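Home | Diary | Archive | Contact

Print this page | E-mail this entry

10/09/2023
By Kanchan Jaiswal

Continued with the kitchen. The fridge seals were finished before lunch, so the afternoon went to the microwave, which had been on the list since July. I unplugged it for the cleaning and plugged it back in when the inside was dry.

Method, for the record. One bowl of water with a spoonful of white vinegar, 3 minutes on full, then 10 minutes with the door shut. After that the grease on the ceiling came off with a damp cloth. The plate and the roller ring were washed in the sink and dried separately. I wiped the track under the ring twice. Crumbs collect there and the plate starts to knock on each turn. The sponge was a Wike, the green one, and it shed. I will go back to cloths.

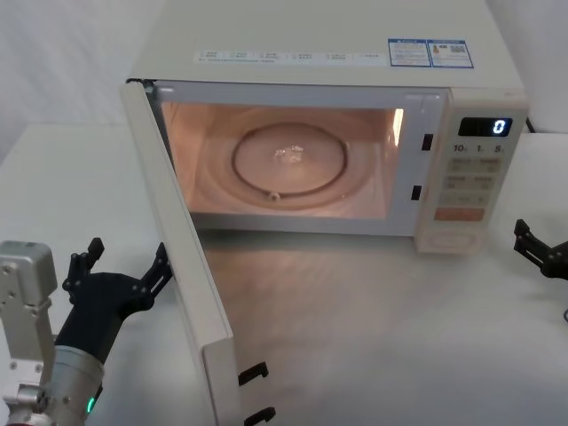
Door open, plate back on its ring, display at 0.

The two latch hooks on the door got a dry cloth only, and so did the slots they go into. I don't want water behind the front. The buttons are labeled in Chinese and I still use the row under the display for nearly everything, mostly the one marked 10s. Tõnu wrote out a translation of the rest when I moved in. It is in the drawer with the Plistton warranty papers, or was.

Tested with a mug of tap water, 60 seconds. The plate ran without knocking. Slight vinegar smell, so I left the door open for a while afterward and then set a dish of baking soda inside overnight.

Electric meter read at six: 1570. Entered in the book.

Remaining: the filter over the stove, the shelf above the sink, the inside of the kettle. Tõnu Juška has my descaler and is bringing it back on his way home from Lullov. Buy cloths.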